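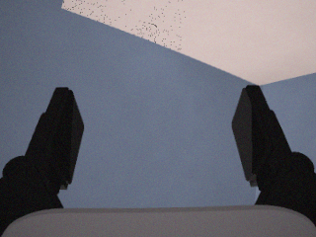

Section 4: Comparing Grippers in the Wrist View

By now you have the Sistesham simulator running and at least one arm that moves when you tell it to. Time for the fun part! In this section you'll set up the wrist camera, load two different grippers on the same arm, and run them through the same set of tests so you can see which one suits your work. Set aside an afternoon for your first comparison. After that it goes much faster, and you'll probably find yourself swapping fingers just to see what happens.

The steps use the two gripper models that come with the Trurnham starter pack: the Vahidi two-finger gripper and the Gellanska parallel gripper. Any other two-finger model with a valid gripper file will work the same way.

Before you start

You need:

An arm model loaded and homed (Section 2)
The wrist camera add-on turned on in the Add-ons panel
Both gripper files copied into your project's "grippers" folder
An empty room to test in. The built-in "Plain Room" is best, with its blue-grey walls and light ceiling

Note: Please resist loading the workshop or kitchen rooms just yet. They look great, but dark fingers are much easier to judge against a plain wall, and you'll be staring at those fingertips a lot.

4.1 Set up the wrist camera

1. Open your project and choose Room > Plain Room.

2. In the Arm panel, click the last link of the arm. The mounting point lights up in orange.

3. Choose Attach > Gripper and pick the Vahidi file. Wait for the status bar to say "Attached."

4. Choose Attach > Camera > Wrist. The view window switches to the camera on its own.

5. Click Open Fully in the Gripper panel.

6. Check what you see against the picture at the start of this section. The light grey housing should run along the bottom of the view, with a dark finger rising on each side and clear wall between the two fingertip pads.

7. If the housing takes up more of the view than that, raise the Camera Height slider a little at a time until it sits low and both pads are in full view.

8. Click Save View and give it a name you'll recognize later. We like to put the gripper name first and the camera height second.

Note: The fingertips may not look perfectly level in the wrist view. In our sample view the right one sits slightly higher. A small camera roll can do this, and so can the pose of the arm, so check Camera Roll before you go editing the gripper file. Ask us how we learned that one.

Note: The Plain Room ceiling has a patch of tiny dark specks near the top of one wall. They're part of the surface texture and make a handy landmark: if you return to a saved pose and the specks have moved in the view, then the arm or the camera has moved too.

Caution: Don't attach the camera before the gripper. The camera will take the bare arm as its base, and every saved view will be off once you add the fingers. If this happens, detach both and begin again from step 3.

4.2 Check the open and closed positions

Do this once for each gripper. It takes a minute and saves a lot of head-scratching.

1. Load your saved view.

2. Click Open Fully, then write down the Opening value shown in the Gripper panel.

3. Drag the Opening slider slowly toward zero and watch the pads. They should travel smoothly and face each other the whole way in.

4. Stop when the pads touch. The Contact light in the panel should turn green at the same moment.

5. Write down the Opening value again. On a well-made gripper file it reads zero, or very close to it.

6. Open the gripper and repeat twice more.

If the Contact light comes on early, the collision shapes are bigger than the pads you see. Turn on Show > Collision Shapes and have a look. Shapes that stick out past the pads can be trimmed in the gripper editor (Section 7). If the light never comes on and the pads pass through each other, the collision shapes are missing altogether and the file needs to be exported again.

Caution: Save a copy before you trim anything. The gripper editor writes straight to the file, and Undo only works until you close the window.

4.3 Run the first comparison

Now for some actual grabbing! The test routine places a set of simple shapes in front of the arm, one after another, and records whether each one was picked up and held. The standard routine has 13 shapes, from a thin card up to a ball that only just fits between most fingers.

1. Choose Test > New Comparison.

2. Under Gripper A, pick Vahidi. Under Gripper B, pick Gellanska.

3. Leave Routine set to Standard.

4. Set Tries Per Shape to 4. You can go higher later, but this is plenty for getting a feel for things.

5. Tick Record Wrist View.

6. Set Random Seed to 199, or any number you like, and make sure Same Seed For Both is ticked. Both grippers will then face the shapes in the same positions and at the same angles.

7. Click Run.

8. Watch at least the first few tries. The numbers at the end are useful, but you'll learn far more from seeing how a grip fails – a slow slide out of the pads looks very different from a shape getting knocked away on the approach.

The arm moves the shape into place, closes, lifts, holds, and lets go. When both grippers have finished, the results table opens by itself.

Note: If the arm stops with "Target out of reach," the longer gripper may be pushing the wrist past its limits. Choose Test > Placement and move the test spot closer to the middle of the room. Run both grippers again afterward, even if only one of them had trouble.

4.4 Reading the results

The table has one row for each shape and one column for each gripper. Three things are worth your time.

Held: how many tries ended with the shape still between the pads. Start here, of course, and don't get too excited over a difference of one.

Slip: how far the shape moved against the pads during the hold. A gripper can score full marks under Held and still show a lot of slip, and that will bite you once you speed up the arm.

First Touch: which finger met the shape first. If it's nearly always the same finger, your approach is off center. Go back to the wrist view and check that the gap between the pads lines up with the shape on the way in. We fixed more bad scores this way than by any change to grip force.

Click any cell to play back the wrist recording for those tries. You can put two recordings side by side with View > Split, and this is where comparing grippers gets really enjoyable. Step through the last moments before contact and you'll see right away how much room each set of fingers leaves around the shape, and how much of the view the pads block at the moment you most want to see.

4.5 Changing one thing at a time

When you have a first set of results, try adjusting the settings. Good ones to play with are grip force, closing speed, pad friction and camera height.

1. Right-click your comparison and choose Duplicate.

2. Change one setting only.

3. Add a line in the Notes box saying what you changed.

4. Run it again with the same seed.

Our own project folder was up to 2,707 recorded tries when we wrote this section, and the Notes box is the only reason we can still find anything in it.

Caution: Very high grip force can make the simulator unstable. Shapes may shake, sink into the pads or shoot off across the room. If you see any of that, lower Grip Force first, then reduce Time Step in the Simulation panel. Delete the affected results, as they'll spoil your averages.

4.6 If something looks wrong

The view is black. The camera is inside the housing. Raise Camera Height.

Only one finger moves. Open the gripper file and check that the second finger is set to Mirror.

The fingers show up as flat black shapes. The default room light is soft, and dark fingers can look like near-silhouettes against the wall. Raise Fill Light until the faces of the pads stand out.

Recordings are missing. Record Wrist View was not ticked when the test started. It can't be added afterward, so the test has to be run again.

The two grippers were tested with different seeds. Tick Same Seed For Both and rerun. Results from the earlier run can stay in the project, but leave them out of the comparison.

Go on to Section 5 to bring in your own shapes and build a custom routine.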